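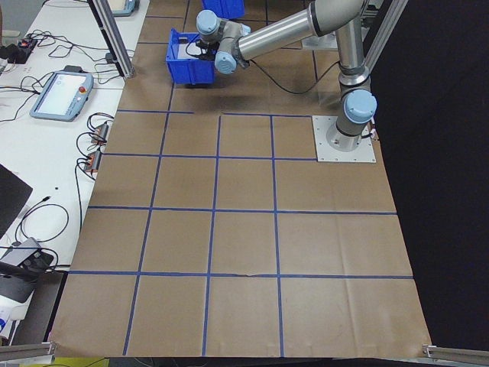 Re: [shop-automation] Can it do the chores yet?

On Monday at 16:20 a list member wrote:
> We've got 32 orders waiting on small parts and a teenager who
> would prefer to be anywhere else. Every video I watch shows a
> robot folding shirts or emptying a dishwasher. So can one of
> these things pick bits out of a bin and put them where I want
> them, or do I keep the teenager?
>
> Budget is whatever we get for the old lathe.

Keep the teenager for now.

Bin work is the chore I know best, so I'll stick to that. An arm over an open blue bin, black gripper dipping in, is a fair picture of where the trade has got to. The arm and bin sit on brown paper marked off in squares with dark blue tape. I have a great fondness for tape. You can spend a month on clever software and still find yourself on your knees with a roll of it, because "put it over there" has to mean somewhere.

We did our own trial at the Costigan unit in January. Same sort of idea: one bin, one arm, a taped grid, washers and brackets from Jelness. Out of 872 picks it needed a person 40 times. My boss thought that was marvellous. I was the person, and I thought it was 40 walks across the shop floor with a cup of tea going cold at the other end.

Most of the trouble was brackets that had hooked themselves together. A bored fifteen-year-old gives them a shake without looking up from his phone. The arm lifted the pair, considered the matter and stopped. Flat washers in the bottom corners were the other misery.

As for the house, I wouldn't hold your breath. My kitchen has no grid on it and the cutlery drawer is worse than any bin at work. The Bunura people told me laundry was "nearly there", and they told me the same thing before we moved premises.

If you do want to try it, pick your dullest part, one that doesn't tangle, and run 20 of them before you sell the lathe. Leave more room on the table than you think for the pendant and the cables. Ours had taken over half the bench by lunch.

Has anyone on the list tried the Clustia gripper on thin washers? I've only seen the brochure.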